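## 4. Setting the scale for the first time

The Lukik kitchen scale must be set once before you use it, and again when you move it to another room. Please keep children away from the glass plate during this work.

1. Open the battery cover and put in 2 batteries. Look at the small marks for plus and minus.
2. Place the scale on a table or worktop which does not move when you lean on it.
3. Turn each foot by hand until the bubble is in the middle of the ring.
4. Press ZERO and wait until the display is quiet.

**Caution:** The maximum load is 2,000 g. A heavier load can damage the sensor — also when the scale is switched off.
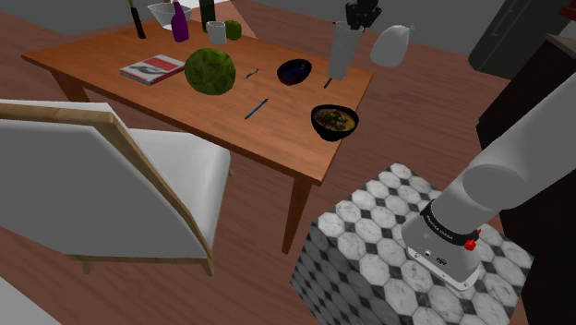

Laiba Khattak wrote to us that her display never became quiet until she closed the window, and she asks if a draught can do this. Yes, it can. A fan or an open oven door gives the same trouble.

### 4.1 Weighing with a bowl or cup

1. Put the empty bowl on the plate and press TARE. The display must show 0.
2. Pour slowly. Stop a little before the weight you want, then add the rest with a spoon.
3. To check the result, lift the bowl away. The display shows its weight with a minus sign.

**Note:** After 58 seconds without a change the scale switches off and forgets the tare.
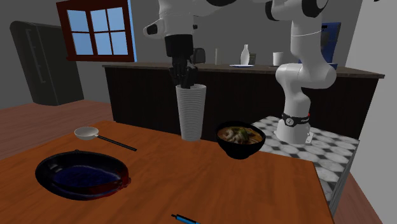
Zustico Customer Guides Department

### 4.2 Checking with the test weight

1. Hold ZERO until CAL appears.
2. Put the 500 g test weight in the centre of the plate.
3. Wait for END, then remove the weight.

If you see ERR, go back to step 3 of section 4 and level the feet again.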